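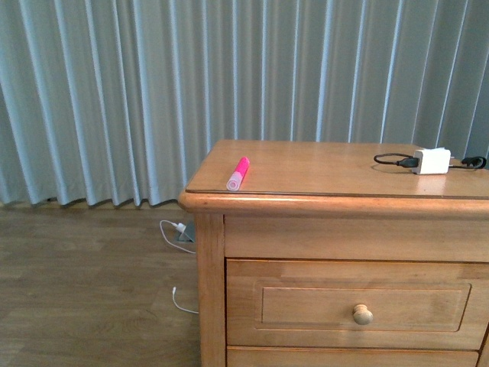 Why are the haftarot read between Tisha B'Av and Rosh Hashanah not linked to the weekly Torah portion?

During this period the reading from the Prophets follows the calendar. The seven selections, all taken from Isaiah, form a sequence on the theme of consolation, and they are read in a fixed order whatever the portion contains.

KIDACH TO RELEASE STUDY EDITION OF THE HAFTAROT OF CONSOLATION

PRITBY – Kidach, a publisher of Hebrew and English study texts, will release a new edition of the seven haftarot of consolation in August. The edition is issued as separate booklets, one for each Shabbat in the sequence, and is meant for synagogue study groups, readers preparing to chant, and adults studying alone.

Each booklet has 28 pages. The Hebrew text is set with vowels and cantillation marks and faces an English translation. Notes are placed at the foot of the page and keyed to the verse. A short introduction gives the location of the passage within Isaiah, its place in the sequence, and the points at which customs differ. 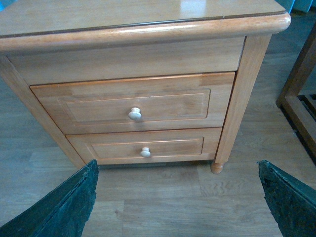 The booklets are arranged in the order of reading, which is not the order of the chapters. The sequence opens with Isaiah 40:1–26, the passage that gives Shabbat Nachamu its name, and closes with Isaiah 61:10–63:9. The fourth reading begins at 51:12 and the fifth at 54:1, while the third begins at 54:11. A reader going straight through will therefore meet the second part of chapter 54 before the first. The introductions to the third and fifth booklets discuss this point and cite the main explanations offered in the commentaries, without choosing among them.

When Rosh Chodesh Elul falls on the Shabbat of the third reading, many communities substitute Isaiah 66 and later read the third and fifth passages together. Because 54:1–10 is followed directly by 54:11–55:5, the joined reading is continuous in the text. The fifth booklet prints it in full, so that a reader does not have to move between two booklets. Congregations that follow another practice are advised to use the individual texts.

"The substitution is where most printed aids send the reader to a different page," said Bláthnaid Egan, managing editor at Kidach. "We set the combined passage as one text, with its own notes. It added pages to one booklet, and we shortened the introduction there to keep the page count the same." 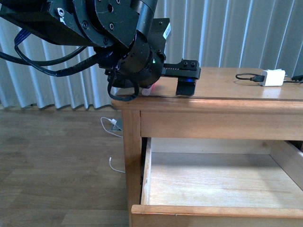 The translation was prepared for this edition. It follows the Hebrew word order where English allows and keeps repeated words visible. The doubled imperatives that occur in several of the passages – "comfort, comfort" in 40:1 and "awake, awake" in 51:17 and 52:1 – are rendered as doubled in every case. The forms in the last two are not identical in Hebrew, and a note records the difference.

Footnotes are of 2 kinds. Textual notes cover grammar, rare words and cases where the written and spoken forms of a word differ. Commentary notes summarize medieval readings, chiefly those of Rashi, Ibn Ezra and Radak, with a reference to the verse on which each comment appears. Homiletic material is limited to the introductions.

Cantillation marks were checked against the main text and again after page layout. The Hebrew is set in Nurska, a typeface chosen for the clearance it leaves between vowels and accents placed under the same letter. Line breaks follow the major disjunctive accents wherever the column width permits, so that a phrase is not divided in the middle when chanted. Blessings before and after the haftarah appear inside the back cover of every booklet.
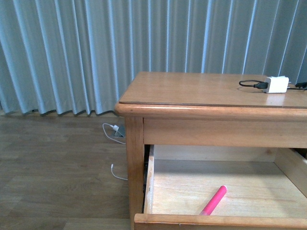

The edition does not include the readings for the three weeks before Tisha B'Av. Those passages come from Jeremiah and Isaiah and will be treated separately if a further set is approved. Musical notation is also left out, as melodies vary by community and the printed accents are common to all of them.

Printing and part of the editorial work were funded by a grant from the Fagundes Fund for Jewish Text Study. The fund had no role in the selection of commentaries.

The booklets will be sold as a boxed set and singly. Study groups may order multiple copies of a single booklet at the set rate. A large-print version of the Hebrew text, without notes, can be requested when ordering. Sample pages from the first booklet are available to reviewers and educators on application to the Kidach office in Pritby.

Corrections received from readers will be listed on the Kidach website and entered at the next printing. Reports should give the booklet number, chapter and verse.

Press contact: Bláthnaid Egan, Managing Editor, Kidach, Pritby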